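3.2 Divided baskets and the packing of mixed household goods

The second part of the study looked at how small, mixed goods are put away in baskets that have a fixed divider. Most earlier work on home storage, including our own pilot in Callthorpe, treated a basket as a single open space. In practice, many of the baskets sold for pantries, laundries and home offices are split into two compartments, and the two are often different widths. We wanted to know whether the divider changes the order in which people put things away, and whether the narrow side is used at all.

Goods were grouped by shape, following the scheme set out by Dimitriou and Olley. Under that scheme an item is "thin" if it will not stand by itself without something to lean on, "boxed" if it has flat sides and will stand on at least one of them, and "loose" if it is neither. The scheme takes no notice of what an item is for. A tea towel folded over a card and a baking sheet are both thin. A packet of crackers and a box of light globes are both boxed. We found this easier to apply than the room-by-room labels used in the Wosta survey, where the same item could be coded three different ways depending on where it was found.

Participants were given no instructions about which compartment to use. They were told only that everything should be easy to take out again, and that nothing should be left lying on top of the rim. Each participant packed the same goods twice, with the basket turned end for end between the two rounds, so that any habit of working from left to right could be separated from a real preference for the wider or narrower side.

Figure 3 shows the kind of layout discussed in this section, with a thin item standing in the narrow compartment and a boxed item beside the basket.

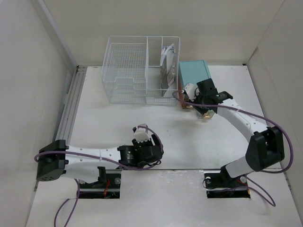
Figure 3. Wire mesh basket with a vertical mesh divider. The wider compartment is empty; a thin, flat item stands in the narrower one. A light blue box is at the right of the basket.

Across both sites we recorded 3,378 placements. Of these, 385 were later reversed by the same participant, meaning that the item was taken out and put in the other compartment before the round ended. We treat these reversals as the clearest sign that the divider was getting in the way, and most of the discussion below is about them.

Thin items were usually placed first and usually went into the narrow side. Participants who did this rarely moved them again. The reason they gave most often was that a thin item put in a wide space slides down and ends up flat on the bottom, where other things get stacked over it. In the narrow side it leans against the mesh and its top edge stays near the rim, where it can be gripped. Several people said they would do the same at home with chopping boards, envelopes or baking trays, and a few said they already did.

Boxed items were less settled. A box that fits either side was most often placed in the wide compartment, but it was also the item most likely to be reversed. Two patterns were common. In the first, the box went in early and was then moved over to make room for loose goods. In the second, the box was set down next to the basket and left there until the rest had been packed. We had not planned for this second pattern, and our coding sheet had no place for it. After the first day of sessions we added a separate code for items parked beside the basket, and went back over the earlier notes to apply it.

Parking turned out to be useful to measure. Participants who parked at least one box made fewer reversals in the same round, and the effect held when the basket was turned around. It is possible that parking is simply something careful packers do, and we can't rule that out with the present design. It does suggest that counting only what goes into the basket will miss part of the work. The floor or bench next to it is also being used.

Loose goods went into the wide side in nearly every case and are not discussed further here.

The base of the basket also mattered more than we expected. Where the bottom was uneven or had rails across it, participants tested boxes by pressing down on one corner, and some turned the box to a different side before letting go. With a flat insert laid over the base this checking mostly stopped. We used the insert in the May sessions only, so the two sets of results are reported separately in Table 4.

One limit should be noted. All of our baskets were see-through mesh, and participants could check both compartments from the side without leaning over. Solid plastic tubs with dividers are at least as common in homes - probably more so in laundries - and the narrow side of a solid tub is hard to see into. We would expect more thin items to be placed on the wide side in that case, and plan to repeat the task with tubs of the same size.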